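Gallard Community Playhouse
Minutes of the Program Meeting, Sep 3, 2019

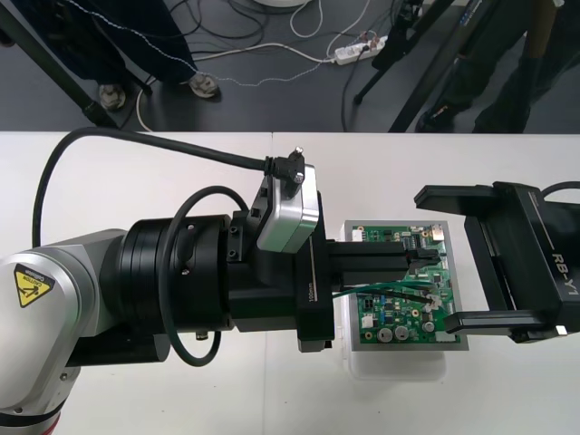

Present
Flurina Sutter (chair), Tsung-han Chou, Sofia Pappas, Araceli Barrera (minutes)
Apologies: Rosalie Wieser

The meeting opened at 7:05 p.m. in the upstairs rehearsal room.

1. Minutes of the last meeting
Accepted with one change. Under item 4, the rights for "Kallura" were quoted per performance, not per week. Araceli to correct the copy in the binder.

2. Fall musical, "Kallura"
Tsung-han reported that auditions are finished and all the principal parts are cast. The chorus stands at 12. He would like two more low voices and will ask at the high school. Read-through is set for next week. The actor playing the ferryman has a work conflict on Thursdays, so the dock number will be rehearsed on weekends.

Sofia asked whether the second act could be shortened. Tsung-han said the license does not allow cuts without written permission. He will write to the publisher. No decision until there is a reply.

3. Acting classes
Flurina said the youth class is full at 20 and has a waiting list. The adult scene study class has room. Sofia offered to teach a second youth class on Saturday mornings if the small studio is free. Araceli to check the room calendar.

There was some discussion of whether singing should be taught in the same class. Tsung-han is in favor. Sofia thinks the younger children need the full hour for acting. Left as it is for this term.

4. Box office
Rosalie sent a written report. The summer revue sold 159 tickets on its closing night, the best single night of the run. Two refunds are still open. She asks that comp requests reach her by noon on the day of the show, in writing. Agreed.

5. Costumes and storage
The Wyss trunk has been returned. Two coats need new linings before they can be used. The rack by the loading door is to be moved before October. Sofia and Tsung-han will do it after a rehearsal.

6. Other business
Flurina has been asked if the playhouse would host an evening of one-act plays in the spring. Members liked the idea but want to see dates first.
Araceli needs headshots and short bios for the program. Several bios are too long and will be sent back to the cast to trim.

Meeting closed at 8:40 p.m.
Next meeting: October, date to be set by email.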